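July, notebook, illustration work for the Uncombe booklet

Morning. Inked the page with the pregnant mother who cannot reach her socks. Line too heavy on the belly, I will do it again with the Strebel nib, size 8.

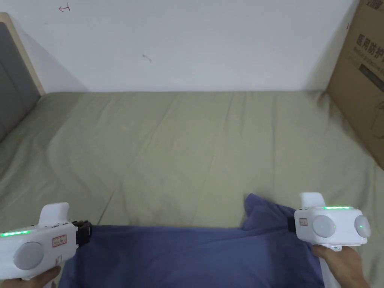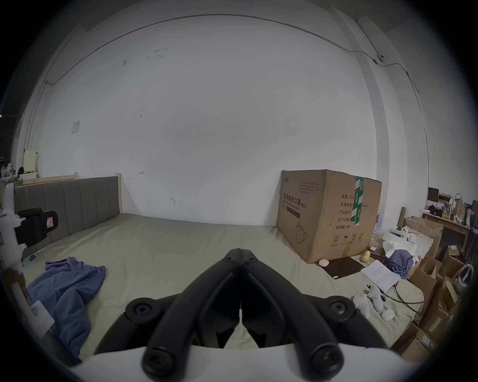
Bed with grey headboard, white wall behind, both pictures.

Rometti paper, 100 sheets, arrived. It takes the wash well but buckles when I go over twice. Scanned almost 40 drawings into Drider; the pink of the baby comes out orange. To check: colour profile. Joke on page 40 is still not funny in English.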